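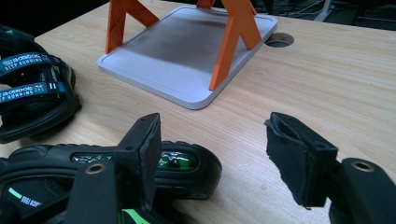 Unit 7: Footwear at the bench. Sorting, drying and short-term storage
Course notes, Arnbridge workshop module. Prepared by Hartmut Ehlers.

1. Scope
These notes cover casual and sports footwear handled on a tabletop: shoes, sandals and slides with molded soles. Leather boots are covered in Unit 8.

2. Terms
Upper: all parts above the sole. On a sandal the upper may consist of straps only.
Outsole: the layer in contact with the ground.
Hook-and-loop closure: two mating strips. The hook side collects lint and loses grip as it fills.
Stand: any open frame that holds a shoe clear of the surface. Crossed legs resist sideways spread under load.
Tray: a shallow base with a raised rim that retains water and grit.

3. Sorting
Sort by construction first, then by color. Two black soles of similar length are easily mistaken for a pair, so compare the uppers as well. Strap lettering and accent colors are acceptable as identifying marks. Record them on the sheet exactly as printed, including slogans. An item without a partner is entered as a single and kept on the table until the end of the session.

4. Drying
Remove loose grit with a dry brush. Open all closures. Place the stand on the tray before loading it, and check that every foot of the stand is inside the rim. Air temperature should not exceed 40 °C for glued soles. Foam soles may shrink above this value. Turn each item once, halfway through the drying period.

5. Table layout
Keep items clear of cable openings in the tabletop. Water running off a sole can reach the wiring underneath. Wipe a wooden top along the grain, then dry it with a second cloth.

6. Worked case
The Draston exercise set contains 82 items. With 7 items per tray load, the set needs 12 loads, the last holding 5. Students often give 11, having dropped the remainder.

7. Before the next session
Read the Zetmont sheet on sole adhesives, sections 2 and 3. Bring one worn sandal or shoe with a working hook-and-loop closure. Completed sorting sheets go in the folder by the door.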